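How many examples before it learns to bin a tissue?

Müzeyyen Kurtuluş
I'm teaching our arm to drop tissues in a bin and I've recorded 88 goes by hand. Is that enough to train on? 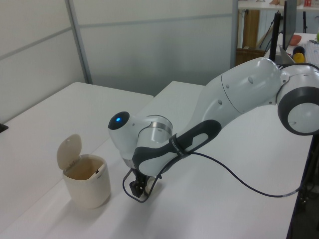

My worry is that I'm too tidy. I start every go much the same way, gripper pointing straight down and just a short distance from the bin, lid already open. Should I be mixing that up?

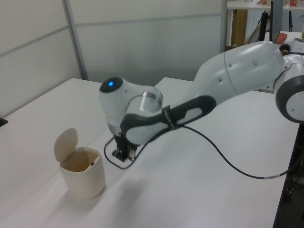
Arm and bin, side camera.

Ezekiel Fitzsimmons
Yes, mix it up! I got nowhere with 88 and did well with 300, but moving the bin helped more than the extra goes - try the far corners too. And keep your fumbles if you recover from them.
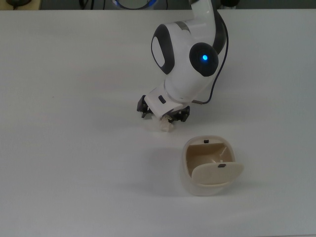

Scrunch the tissues differently as well, or it only learns one shape. I swap mine every 13 goes.

Dorian Barbier
just record more, I did 808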